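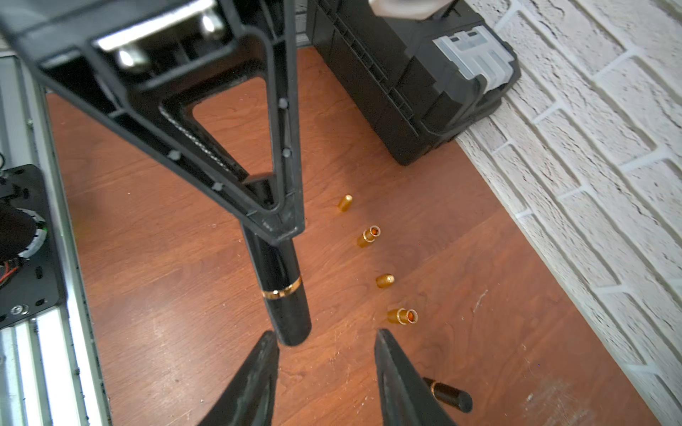
A black stand with a chrome metal bar near the top.

**Restored print of "The Salt Ferry" to open winter season at the Negussie**

The Negussie Film Center will open its winter season in December with a restored print of "The Salt Ferry," the science fiction feature directed by Jocelyn Gill and long unavailable to theaters. The first screening begins at 7:30 p.m. in the main hall, which seats 275.

The film is set in a flooded river country where fresh water is sold by the cup. It follows Irer, a ferry pilot who agrees to carry a sealed cargo upstream for a trading company and learns on the second night that her brother is listed among its contents. Bezawit Weldu plays the pilot. Ruben Aerts appears as the company agent who travels with her.

The restoration was carried out by Nirum, a film laboratory, working from the original camera negative and a separate sound reel. Two scenes removed before the first release have been put back - the crossing at the lock and a longer version of the trial - and the running time is now 216 minutes. The film will be shown with one intermission.

"The missing reel was stored under the working title, and it had been passed over in earlier searches," said Satish Subramaniam, head of programming at the center. "Ms. Gill reviewed the new version this spring and approved the order of the scenes."

The season includes 6 further titles, among them the animated short "Ziltosetti," directed by Natnael Gebreyes, which will be shown ahead of the feature on opening night. Ms. Gill and Ms. Weldu are expected to take part in a discussion after the screening. The talk is planned to last roughly 30 minutes and will be moderated by Mr. Gebreyes.

Tickets for opening night will be sold at the box office and through the center's website. Members may reserve seats before general sale begins. The print will be shown with English captions at all screenings. Doors open at 6:45 p.m., and latecomers will be seated at the intermission.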